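# Two-arm snack sorter: FAQ

**What does it do?**
It picks wrapped bars out of a basket and puts them in trays. We build it evenings at the Drestcombe shared workshop. 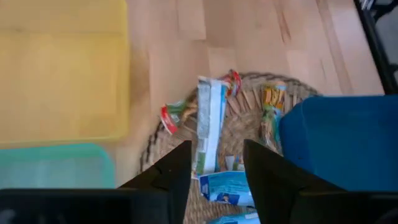

Finger length was the first thing we got wrong. The early set was too short for deep baskets. A woven tray with a raised rim, filled with cartons and wrappers standing at odd angles, is a harder test — the tips have to get down between things.

**Do bars have to lie straight?**
No. Any angle works if both long sides are clear.

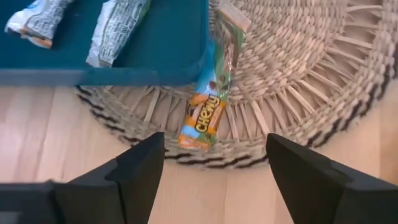 *Chewy bar lying diagonally on the woven mat, fingers open.*

**How many test picks have you logged?**
312 since October, in 16 sessions. Foil wrappers account for most of the drops.

**Can one arm do the whole job?**
Yes, but slowly. Each arm has its own base on the extrusion frame, so you can build one side first. 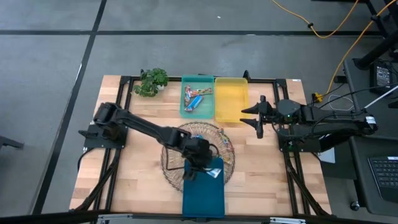
Abla Kanaan wrote in to say she started with a single arm and regretted not drilling the second set of base holes at the same time. We have added that to step four.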